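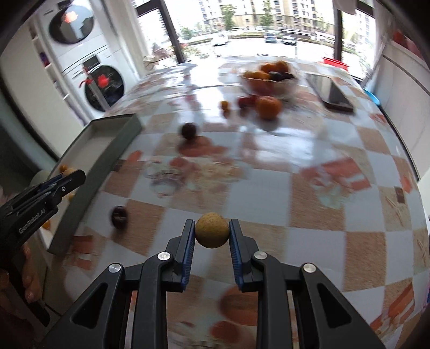

# About Sirnadeck

Sirnadeck is a small firm in Sirisham that sorts, grades and packs mixed fruit for offices, schools and private households. We have traded for three years from the same address. The range covers oranges, apples, plums, apricots and whatever small stone fruit is in season.

## What we do

Fruit is supplied by two growers, Zwane and Ornberg. Zwane sends citrus and apples. Ornberg sends plums, apricots and other soft stock between June and September. Each delivery is entered in the stock book by weight and variety before anything is unpacked.

Sorting is done by type first, then by size, then by firmness. Large citrus is kept apart from small stone fruit, as the weight of one orange is enough to mark a ripe apricot. Shallow trays are used for small fruit and filled to a single layer. Bowls are used for display and for fruit with a thick skin.

The standard household order contains 40 pieces. Office orders are made up to the number of staff and are not rounded. Substitutions are made within type — a plum for a plum — unless the customer has agreed otherwise in writing.

## Handling rules

- Soft fruit is lifted one piece at a time and set down, never dropped or rolled.
- Fruit is held at its widest point. The stalk end is left clear.
- Pieces with split skin are removed and weighed separately.
- Brown specks on the skin of apricots are accepted if the flesh beneath is firm.
- A tray is closed only after a second check.

The rules are reviewed every January. The present set is the third, and the changes from the second are minor: the limit for plums was moved down one size, and the paragraph on grapes was withdrawn when we stopped stocking them.

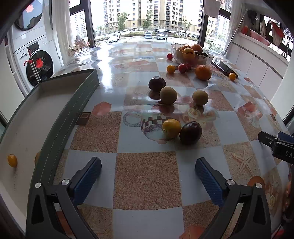

The Handling Notes are our printed guide for customers who receive fruit in bulk and divide it themselves. The current number deals with sorting at an ordinary table: a long shallow tray along one side for the small orange and yellow fruit, a bowl towards the far end for the large citrus, and the middle left free for pieces not yet placed. A wipe-clean cloth is advised, as plums leave stains. Copies are sent with the first order and may be had afterwards on request.

## People and figures

The firm is run by Eglė Butkienė, who is also responsible for grading and for the text of the Notes. Last year we made up 1,001 orders, of which 426 went to schools. Roughly one order in nine included a substitution.

## Orders and enquiries

Orders are taken until 3 p.m. for packing the next morning. Changes to a standing order need two working days. Complaints about condition should be made on the day of delivery, stating the variety and the tray label. Collection from Sirisham is possible by arrangement — please bring back empty trays.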